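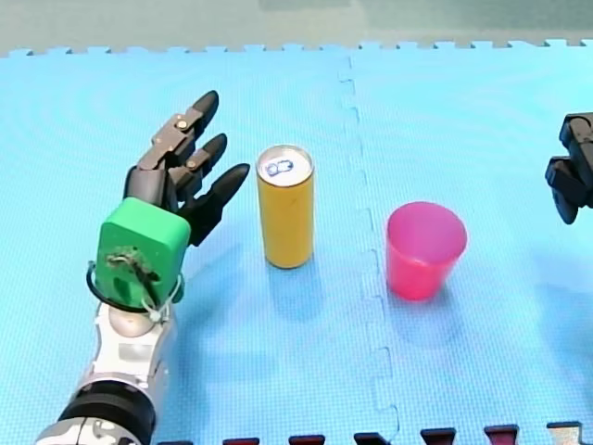 List home | Archive | Threads | Search | Next by date | Previous by thread

Subject: Re: Porting landline numbers off Grundberg before the copper shutoff
Date: 12 Jun 2019

> We got the letter from Grundberg last week saying our copper lines go away
> in December. We have three numbers on the old service. One is the main
> office number, one is the fax, and one is wired to the alarm panel. The
> letter says we can "transition to a digital product" and gives a phone
> number that I have called twice. Both times I was told the digital product
> isn't available at our address yet.
>
> Flotis says they can take all three numbers. Has anyone on the list done
> this with them? I'd like to know how long the port took, whether the fax
> still works, and what you did about the alarm line. Also, does Grundberg
> charge anything when you leave?

We moved to Flotis in the spring, also from Grundberg copper, also because of the shutoff letter. We had four numbers. I'll take your questions in order.

Time to port. They quoted us 5 business days. It took 14. The first request was rejected because the service address on the Grundberg account didn't match the one we put on the form. Ours had a suite number and theirs didn't. Before you sign anything, call Grundberg and ask for your customer service record. It's a one-page printout of what they have in their system. Copy the name, address and account number from it exactly, even if something is misspelled. We fixed the suite number and resubmitted, and the second request went through without trouble.

Also ask whether there is a port freeze on the account. We had one on the main number and had no idea who set it up. Grundberg took it off over the phone, but it didn't show as removed on the Flotis side until the next morning.

Don't cancel the Grundberg service yourself. If the line is disconnected before the port completes, the number can go back into the pool and you may not get it back. The port closes out the line. Do check the next bill, though. DSL on the same line is a separate item on some accounts, and ours kept billing for a month after the voice line was gone.

Fax. It works, mostly. We kept the old machine and plugged it into an adapter, a Brultell two-port model that Flotis sent us. With the default settings, anything over a few pages failed. What helped was turning off error correction on the fax machine and dropping the speed to 9600. Long documents are slow now but they get through. If you only receive faxes, you might be better off with the fax-to-email option. It's cheaper and there's no box to look after.

Alarm. We didn't put the alarm on Flotis. Our alarm company wouldn't support the panel on a VoIP line, and I didn't want to argue with them. They put in a cellular communicator from Bellini. It cost us $383 installed, and the monitoring fee stayed the same. Call your alarm company first, before you do the port, because ours needed two weeks' notice for the visit. Once the new unit has tested good you can let that third number go. There's no reason to pay to port a number that only a panel ever dials out on. If you have an elevator phone, the same applies, and you should check with your inspector too.

Leaving charges. There was no early termination fee for us since we were month to month. If you signed a renewal in the last couple of years you could be on a term without remembering it. The customer service record should show that as well. Flotis charged a one-time port fee per number.

Monthly cost. We were paying Grundberg a bit over twice what we pay now. Our Flotis bill comes to $70 a month with taxes, for three numbers and the adapter. Get the taxes and fees in writing. The price on their website leaves them off.

Two other things to plan for:

Power. The copper phones worked when the lights were out. The new ones don't unless your modem, router and adapter are all on a battery. We put the three of them on one small UPS. I haven't timed it in a real outage.

911. The address is whatever you enter in the Flotis portal. It isn't carried over from the old line. Log in on the day of the port, enter the address, and wait for the confirmation email. Ours said "pending" until we took the suite number out and put it in the second address field.

As for the "digital product", we were told the same thing about our address, and it still isn't offered here. I wouldn't wait on it. You have until December, but there will be a lot of people porting in the fall and I'd get the request in by the end of summer.

I still have the port form we used and can send you a blank copy off list if you want it.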